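Mular Home Cinema Guide
Section 2: Setting Up Your First Movie Night

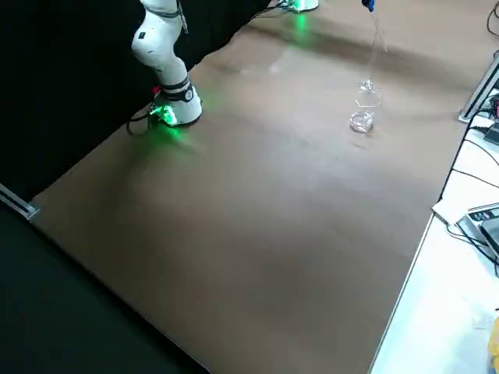

Fig. 2. White arm with the green light ring lit at its base.

Welcome back, and thank you for getting this far! By now you should have the Mular player connected to your television and an account in your own name. This section takes you from the welcome screen to the opening titles of your first film, and we've tried to go slowly enough that you can keep the guide in one hand and the remote in the other. If you've set up a movie service before, you'll probably race through it, but do stop at the part on parental ratings, as ours works a little differently from most.

Before you begin

Have your account password handy, and make sure the player is showing the welcome screen. The Mular catalog stands at 3,405 titles as of the September update, and the full list can take a few minutes to load the first time. Go ahead and put the popcorn on while it does.

Choosing your film

1. From the welcome screen, press Home and then move right to Films.

2. Pick a shelf. Thrillers, revenge dramas, family pictures, and old favorites each have their own, and a film can sit on more than one (we put the Kostholm crime pictures under both Thrillers and World Cinema, and we still get letters about it).

3. Highlight a title and press Info. You'll see the running time, the rating, the spoken language, and a short plot summary.

Note: Plot summaries are written to stop before the big turns in the story. If you'd like to know nothing at all going in, open Settings, choose Viewing, and switch Summaries to Hidden. The rating will still show.

4. Press Add to put the film on your Tonight list, or press Play if you're ready right now.

Making a double bill

A double bill is our favorite way to spend a long evening, and the player will happily line up 2 films for you.

5. Add both films to your Tonight list.

6. Open the list, highlight the film you want to see second, and press Move Down until it sits underneath the other one.

7. Choose Intermission and set the length of the break. The house lights picture stays on screen until the time is up, or until somebody presses Play.

Caution: If Intermission is set to Off, the second film starts as soon as the credits of the first one end. Anyone still in the kitchen will miss the opening.

Subtitles and sound

8. While the film is playing, press the Text button and choose a subtitle language. Your choice is remembered for that film only.

9. To make whispered scenes easier to follow, press Sound and choose Clear Voice. We like this one for the quieter dramas, such as those from the Stivden collection, where half the story seems to be told under somebody's breath.

Note: Clear Voice also softens loud effects. Switch it off for musicals, or the big numbers will sound rather flat.

Parental ratings

10. Open Settings, choose Household, and create a four-digit code.

11. Select the highest rating that may be played without the code.

Caution: The limit covers films but does not cover trailers until you also tick Apply to Previews. Horror trailers in particular can be quite strong, so please tick the box if little ones share your sofa.

12. Press Save. The player returns to the Films screen with the new limit in place.

If the film will not start

Press Back, wait for the shelf to reappear, and try once more. If you see the message "Title resting," the film is between licenses and you can press Remind Me to hear when it returns. For a picture that plays without sound, check the cable first and then turn to Section 6.

Next: Section 3, Rating Films and Writing Reviews with Millet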